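3.2 What we bought, and what we'd buy again

I'll be upfront that the budget drove a lot of our design choices. When Begoña Villanueva and I sat down to plan the Cemden bench, we had money for two arms, the grippers, and not much else, so every extra (spare fingers, cables, things for the robot to put together) came out of one small pot. We got quotes from Flollar and Danladi, and went with Danladi mostly on lead time. Flollar was a bit cheaper per arm but couldn't ship before October, and we didn't want to sit on our hands that long!

The task parts were the line I worried about least, and that was a mistake. Stands with white posts and tubes like the ones in Figure 4 don't cost much each, but we planned on up to 13 sets and I should have asked for more. I'd also put the table covering in the budget from day one. Ours was an afterthought, paid for out of travel money. 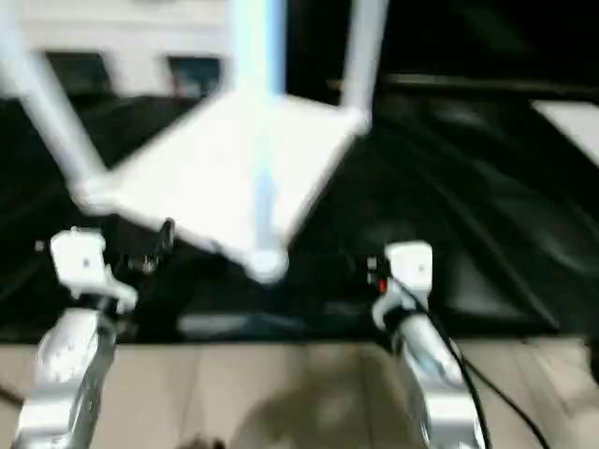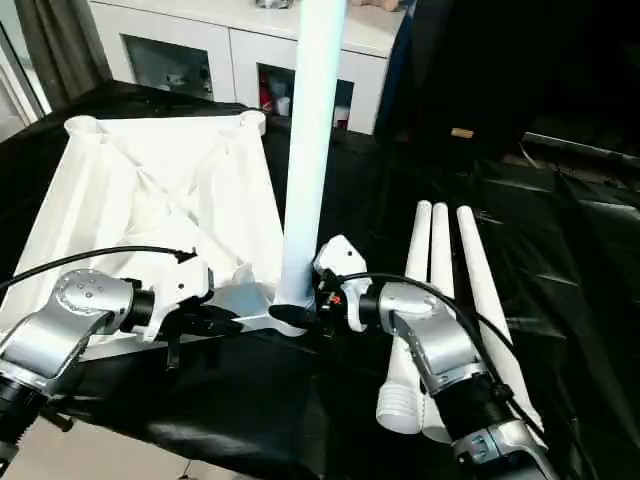 Figure 4. Two-arm work on the white stand parts at the Cemden bench.

3.3 Planning for spares

We logged 117 hours of arm time before we sat down and redid the spares list, and I wish we'd done it much sooner. Finger blocks first, then cables, then everything else. Our colleagues at Stuvthorpe keep a full second gripper on the shelf, and after pricing out a rush order I get why (the shipping alone was painful). For a lab our size, I'd set aside money for one spare gripper per pair of arms and skip the extended service plan.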